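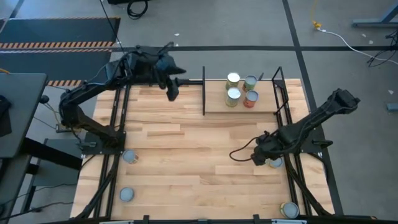
4. Evaluación del kit Plistar en agrupación de envases cilíndricos

4.1. Alcance y configuración

Plistar se comercializa como un kit de manipulación con varios brazos sobre mesa. El suministro incluye el bastidor, los brazos con sus pinzas, el juego de cámaras y una licencia del planificador Dobos, que reparte las tareas entre los brazos. El fabricante, Festex, lo ofrece a laboratorios y a integradores de tamaño medio. En esta sección se examina su comportamiento en una tarea concreta: recoger latas de alimentos dispersas sobre un tablero y dejarlas agrupadas, en posición vertical y con la tapa hacia arriba.

El montaje se realizó en la nave de Tikavgate siguiendo el manual de instalación. La superficie de trabajo es un tablero de madera clara delimitado por perfiles negros, con los brazos anclados junto a los laterales y una plataforma elevada en el borde superior, que se empleó como zona de destino en una parte de los ensayos (Figura 1). No se modificaron las longitudes de cable ni la posición de las bases recomendadas por Festex.

Los objetos se eligieron entre productos de consumo corriente. Se mantuvieron las etiquetas originales por dos motivos: el módulo de percepción de Plistar declara ser independiente de la textura, y las tapas metálicas producen reflejos que las piezas de ensayo pintadas en mate no reproducen. A las latas se añadieron botes de mayor altura y alguna caja de cartón, con el fin de comprobar si el detector separa correctamente envases contiguos de geometría distinta. En la Figura 2 aparecen dos botes cilíndricos y una caja blanca más pequeña, parcialmente tapada por el bote verde, bajo una pinza abierta.

4.2. Procedimiento

Se ejecutaron 2370 intentos de agarre, repartidos en dos bloques. El primero, de 1000 intentos, se realizó con los parámetros de fábrica. En el segundo se ajustaron únicamente la altura de aproximación y la velocidad de cierre de la pinza, que son los valores que el manual permite cambiar sin intervención del servicio técnico. Entre intentos, un operador redistribuía los envases según una plantilla generada al azar. La plantilla fijaba posición y proximidad entre envases, pero dejaba libre la orientación de la etiqueta.

Cada intento se dio por válido si el envase terminaba de pie en la zona de destino y ninguno de los ya colocados se había desplazado más allá de la tolerancia establecida. Se consideraron fallos la caída, el vuelco, el desplazamiento de un vecino y la superación del tiempo límite de planificación, fijado en 2000 ms.
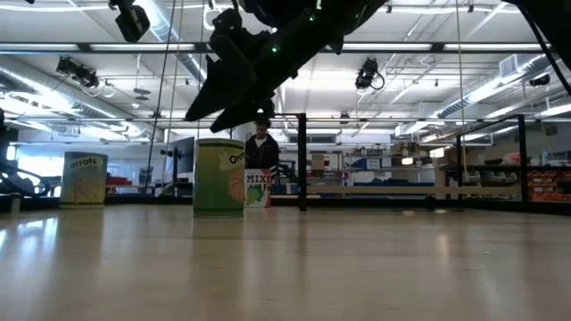 El tiempo límite merece una aclaración. Dobos no interrumpe la búsqueda al alcanzarlo: devuelve la mejor trayectoria disponible hasta ese momento, aunque no cumpla la distancia mínima entre brazos, y delega el rechazo en el controlador. En el registro ambos sucesos figuran con el mismo código. Fue necesario separar los casos mediante un segundo registro, activado desde la consola de mantenimiento y no documentado en la versión del manual que acompaña al kit.

La iluminación fue la habitual de la sala, con luminarias fluorescentes de techo y luz lateral de ventana. No se instalaron difusores. Festex los recomienda «en entornos con superficies especulares», sin precisar a partir de qué nivel de reflexión resultan necesarios.

4.3. Resultados

Se registraron 382 fallos en el conjunto de los dos bloques. La causa más frecuente fue el desplazamiento de un envase vecino durante el cierre de la pinza, seguida por el rechazo de trayectoria. Las caídas durante el transporte fueron escasas y se concentraron en los botes altos, en los que el punto de agarre propuesto por el sistema quedaba sistemáticamente por encima del deseable.

El ajuste de la altura de aproximación redujo los desplazamientos en las configuraciones compactas, pero no tuvo efecto apreciable cuando el envase se encontraba aislado junto a un perfil lateral. En esa situación la limitación es geométrica — la base del brazo más próximo invade el cono de aproximación — y Dobos tiende a asignar la tarea precisamente a ese brazo por criterio de distancia. Forzar la asignación al brazo contrario resuelve el problema a costa de una trayectoria más larga.

La separación de envases contiguos fue correcta en la mayor parte de los casos. Los errores aparecieron cuando una lata quedaba oculta detrás de otras para todas las cámaras fijas. La cámara de muñeca aporta una vista adicional, si bien las propias pinzas ocupan los laterales inferiores del campo visual y dejan útil la franja intermedia.

Figura 3. Vista desde la muñeca. Grupo de latas en la parte izquierda del tablero, con una de ellas casi oculta al fondo y la pinza de otro brazo sobre la lata verde; a la derecha, una lata aislada junto al perfil y a la base de un brazo.

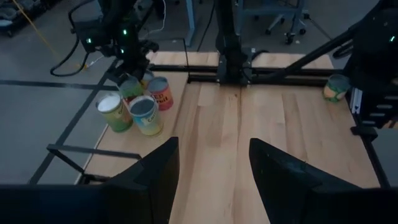 Irene Valcárcel Otero
Responsable de ensayos de manipulación, Tikavgate

4.4. Discusión

La disposición de la Figura 3 reúne las dos situaciones difíciles descritas en el apartado anterior. Con los parámetros de fábrica, Plistar las trata de forma idéntica, y el usuario no dispone de una opción para definir zonas con reglas de asignación propias. La función existe en la interfaz de programación de Dobos, pero la licencia incluida en el kit no la habilita.

En cuanto a la instalación, el bastidor y los anclajes no plantearon dificultades. El tendido de cables sí exige atención: los bucles próximos a la muñeca deben tener holgura suficiente para la rotación completa, y el manual ofrece un único valor para todas las posiciones de montaje. Se recomienda comprobar el recorrido a baja velocidad antes de habilitar el modo automático.

Los datos presentados corresponden a una sola unidad y a una sola versión del planificador. No se evaluaron envases deformables ni superficies de trabajo distintas de la suministrada. El efecto de la luz lateral sobre la detección de tapas se trata por separado en la sección 5.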